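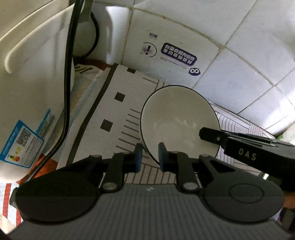 Three months with the Astness dish rack

I wash everything by hand. Our kitchen was built long before anyone thought of a dishwasher, so a drying rack matters more to me than it should, and I am so happy with this one!

The Astness is a two-level steel rack with a tray that drains straight into the sink. It holds 14 dinner plates on the bottom and all our mugs on top (the big soup mugs too, if you angle them a bit). The slots are set wide enough that deep bowls don't slide into each other, and that was my main complaint with the old Borau rack. That one also rusted at the welds by September, right after the warranty ran out.

Putting it together took a few minutes and no tools. The feet are soft rubber and they grip – I can pull out a heavy pan from the back and the whole thing stays where it is. I wipe the tray with vinegar every week or so and it comes up like new.

Small gripes: the cutlery cup is too shallow for long spoons, and the spout only turns to the left. If your sink is on the right you'll have to flip the tray around, and then the cup hangs over the back. I've learned to live with it.

I did wonder if plastic and melamine plates would be too light to stay upright, but they stand just fine. 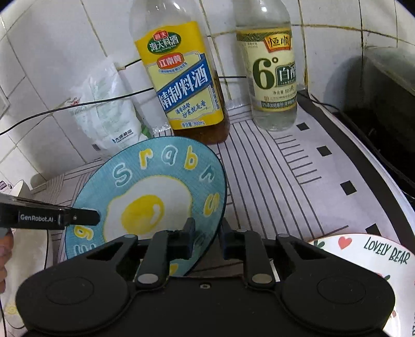 Luana Brito writes that she has had the same rack for two years and that the cup from the Leclerc rack clips right onto it – it's deeper, and long spoons stop tipping out. She also says to take the rubber feet off now and then and dry under them, as hers left gray rings on a stone counter.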